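Skammont Guest House, spring update for the Trimville Fund

Hi all, and thanks for being so patient with me on this one! I meant to send it Monday and then the boiler man showed up (finally), so you're getting it a little late.

The big news is that we're full most nights. We hosted 349 overnight stays for families with someone in the Grirby hospital, up from 332 the quarter before, and we only turned people away on 3 nights. I hate turning anyone away, but that's so much better than last winter.

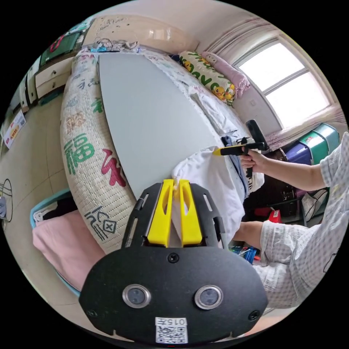

Are we still inside the budget you gave us? Mostly. Heating went over by $440, and I covered it from the paint money, so the upstairs hall stays green a while longer.

The new booking sheet is working out great. Families call once, the hospital desk gets the same list we do, and I'm not digging through sticky notes at 9 p.m. anymore. Late arrivals are still a headache (the last bus gets in after the desk closes), so we put a key box by the side door.

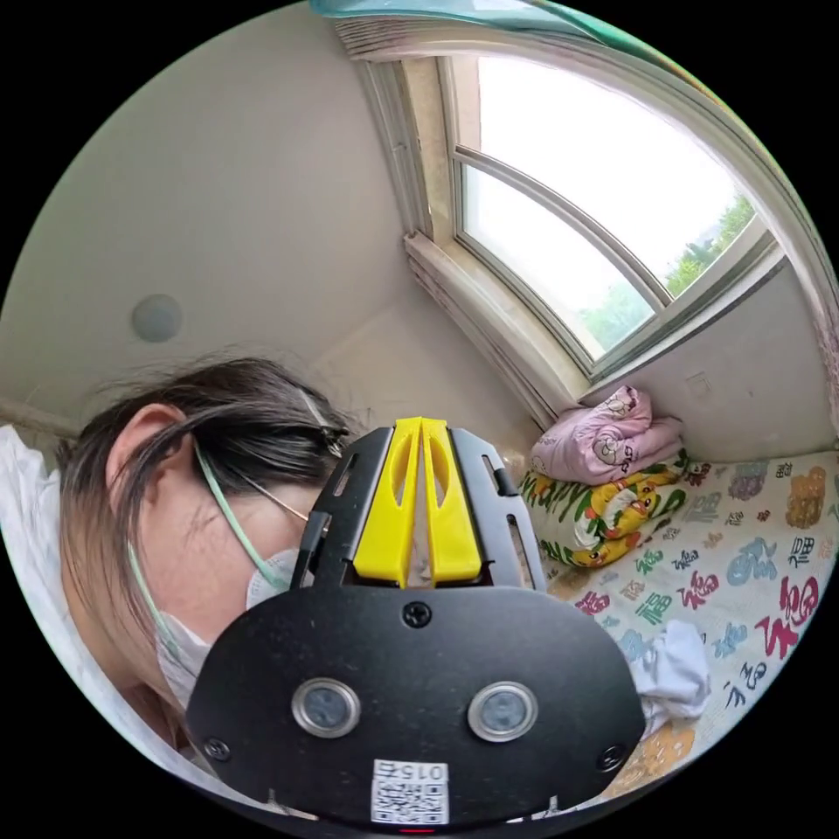

Subbarao Mudaliar wrote back that the key box is fine but the side path is too dark after supper, and could we please get a light out there before August. Fair point! I've asked Guérin Electric for a price and I'll send it over as soon as I have it. The boiler paperwork will come with it.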